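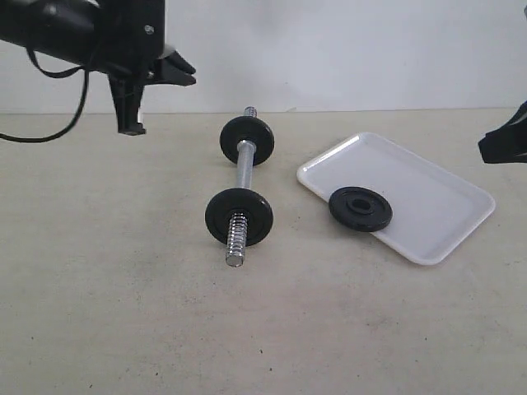
The number 7 is staying (for now, anyway)

Well, we've got our bus back! Or we've kept it, I should say, as it never quite stopped running, though if you stood at the Protby turn in the rain last month you might have wondered. The evening number 7 between Trernumard and Protby was down to finish at the end of March, and I can now tell you it won't. I had the phone call just after four in the afternoon and I've been grinning at people in shops ever since.

For anyone who doesn't use it, the 7 goes from the market square in Trernumard, up past the hospital, round the new houses and then out along the low road to Protby. In the daytime it's hourly and no one has ever suggested touching that. The trouble was with the three evening runs, the 6.40, the 8.10 and the 9.50, which Renon Coaches said in the autumn were costing more than they brought in. Renon have had the route for as long as I've lived here and they're not villains, whatever got shouted at the public meeting. They showed their figures, and I sat down with them and a cup of tea and couldn't really argue. On a bad night in November the last bus carried two people and one of them was me.

But the figures were from November! That was my point at the time and I'm going to make it again now that I've been proved a bit right. The low road was shut for the water main for half the month, the bus was going round by the quarry and missing out four stops, and the timetable in the shelter was still the summer one. Of course people weren't catching it. I stood there myself with a bag of frozen peas for forty minutes.

So the petition went round. It started on the counter at Hamada, the café by the square, where Lefteris Dimitriou put a clipboard next to the till and refused (nicely) to hand over anyone's change until they'd at least read it. Then it went to the surgery, the chip shop, the school gate and both churches, and there was one online too, which I'm told is where all the signatures from people called things like Mr Bus came from. Those were taken out. What was left came to 2,354 names, and when you think how many people live out this way that's a fair old pile of paper. I helped carry it in. It was in two shopping bags.

Lefteris has a dog in this fight, to be fair. Two of his kitchen staff live in Protby and the café shuts at nine, so without the 9.50 he'd have been paying for a taxi or driving them home himself. "I did it for a week in January when the bus was off, and I was going to bed at midnight and getting up at five," he told me. "My wife said choose, the bus or me." He's since asked me to make clear that she was joking.

The bit that changed things, as far as I can make out, was the second count. Renon agreed to look again in February once the road was open, and they put a proper new timetable up at every stop, and over the fortnight the evening runs averaged 115 passengers a week. That's still nothing to write home about. It is more than double what they had before, though, and quite a lot of it was hospital visitors, who hadn't been thought about much up to then. Evening visiting finishes at eight. The 8.10 goes right past the main doors. Take it away and you're asking somebody's mum to walk down the hill in the dark to the square, and then stand about hoping.

Panagiotis Politis drives the late shift most weeks, and if you've been on the 9.50 you'll know him, he's the one who waits when he sees you running. I caught him at the terminus while he was having his sandwich. He was cautious with me, fair enough, with the company's name on his jacket, but he did say he was pleased. He'd been offered daytime work if the evenings went and didn't much want it. He likes the quiet, he said, and he likes knowing who's going to be at which stop. He also said the heater on the newer bus is rubbish and could I put that in. I have put that in.

Now the small print, as there's always some. The 6.40 and the 8.10 are safe until next March with no strings. The 9.50 stays too, but it'll run on a shorter route, missing out the loop round the new houses unless you ask the driver when you get on. I'm in two minds about that. If you're going home it's fine, you just say so. If you're waiting on the loop to come into Protby you'll have to ring a number before nine, and I can see that going wrong for anyone without a mobile, or with one that behaves like mine. I raised it and was told it'll be looked at after the summer. I shall be raising it after the summer.

Fares go up a little as well. I was braced for worse. The weekly ticket stays where it is, children's fares don't move, and the evening return goes up by twenty pence. I'd have paid it without a murmur back in the autumn if someone had asked, and so would most of the people I talked to at the stop.

The district is putting in some money towards the late run and the parish has found a bit too. The rest of us raised £480 from the quiz and the cake stall, and I wasn't sure what we were supposed to do with it now the thing's been won. The plan is that it goes on the shelter at the Protby turn. Anyone who has sat in it will know it has a roof that leaks on the left and a bench that leans to the right, so you're offered a choice. We've had one quote for the roof and we're waiting on another. A light would be lovely, but lights are the county's business and I've been passed round three departments already, all very polite. If you know anybody in the right one, please get in touch with me before I ring the first one again.

A few people have asked whether there'll be anything on Sundays. No, sorry. There hasn't been a Sunday 7 for years and it wasn't part of this. I did ask, and the answer was a sort of cough. I'd like to have a go at it one day, but I'd want to know first that people would use it, and I don't mean people saying they'd use it. I've got a notebook going. If you've missed something or turned down a shift for want of a Sunday bus, tell me about it and I'll write it down.

The other question I keep getting is about the bus passes not scanning on the newer vehicle. Renon know. It's the reader by the door, it does it when the bus has been standing a while, and the drivers have been told to wave you on. If you've been charged when you shouldn't have been, hang on to the ticket and take it to the office behind the square, which is open in the mornings up to half past twelve. My neighbour got hers back in cash, with an apology and a pen.

The new timetables should be up at the stops before the clocks change, and there'll be a stack of the folding ones at Hamada, at the surgery and in the post office. Pick one up for next door while you're at it. The times for the evening runs don't move, except that the 9.50 will get into Protby six minutes sooner now that it skips the loop, so if somebody meets you off it, do let them know.

And please catch it! There'll be another count in October, I've no idea which week, and I'd very much like there to be people on board when it happens. I'll be on the 8.10 most nights myself, near the back, out of the way of that heater.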